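How I randomize bin colors in simulation (and check it before I train)

Posted 2/17/26

So you've got a bin picking policy that works great in sim and falls apart the second you swap the bin. Been there! My first Jerklow policy had only ever seen one gray bin, and it treated every other color like a brick wall. What fixed it for me was randomizing the container's look on every episode, and it's easier to set up than I expected.

Start with the bin material. I pick a random hue, then keep the saturation on the low side, so most bins come out kind of dusty instead of neon. Then I randomize how shiny the surface is and move two lights around overhead. Leave the gripper's own colors alone for now – you want the policy to have something steady to hold on to while everything else changes.

Next, render a batch before you train anything. I do 400 frames from the wrist view and flip through them on the couch with a coffee.
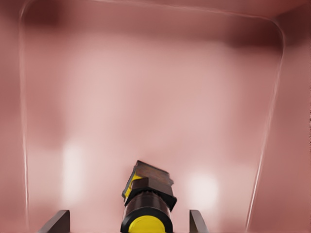

You're looking for two things at this point. Can you still find the rim? And do the highlights stay soft, or do they blow out into big white blobs? Smooth pink walls with nothing inside are a pretty tough case, with so little texture to judge depth by, so I keep plenty of empty bins like that in the mix. If the rim disappears completely in a lot of your frames, narrow the light range and render again.

Once the batch looks okay, train. I ran 4,000 episodes in Cullico, with a fresh color every 15 steps at first. Don't do that, by the way! Change it once per episode. Mid-episode switching made my policy jittery and I lost most of December to it.

My settings file is on the Skerkow page, and the seed I used is 974 if you want to match my bins.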